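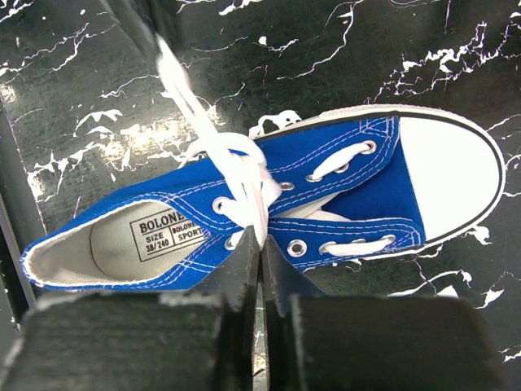
Une chaussure en toile bleue, avec le bout en caoutchouc blanc.

Rubrique : Le pourquoi des choses | Dès 8 ans

Pourquoi le coton sèche-t-il lentement ?

Tu as déjà mis un t-shirt encore un peu humide le matin ? C'est désagréable, et ça donne froid. Pour comprendre, il faut regarder de très près de quoi le tissu est fait.

Le coton vient d'une plante. Autour de ses graines poussent des poils très fins, que l'on appelle des fibres. On les tord ensemble pour faire un fil, puis on croise les fils pour faire une toile. Entre les fils il reste beaucoup de petits trous, et l'eau aime entrer dans ces petits trous.
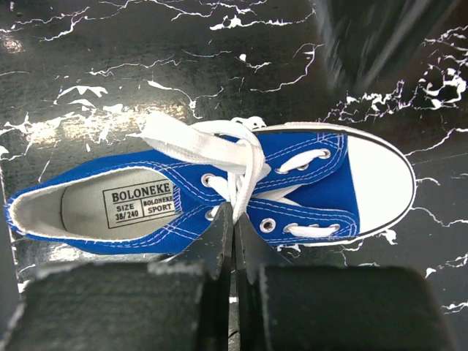 La fibre elle-même boit aussi. L'eau s'accroche à elle et ne veut pas partir vite. Le polyester, qui est une sorte de plastique, ne boit presque pas : l'eau reste entre les fils, et elle s'en va plus facilement.

Mais où va l'eau quand le linge sèche ? Elle monte dans l'air sous forme de vapeur, que tes yeux ne peuvent pas voir. Cela s'appelle l'évaporation. Le vent aide beaucoup, car il pousse l'air humide plus loin et apporte de l'air sec. La chaleur aide aussi. En août, une serviette sur un fil est prête bien avant le soir !

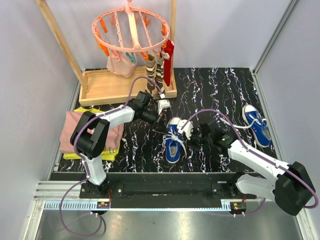 Si le linge est en boule, l'air ne peut pas passer au milieu, et c'est là que l'eau reste longtemps.

Essaie à la maison : mouille deux mouchoirs en coton dans 50 ml d'eau chacun. Laisse le premier bien ouvert, plie l'autre en quatre. Touche-les toutes les heures et écris dans un cahier ce que tu sens sous tes doigts.

Texte : Lingyun Ye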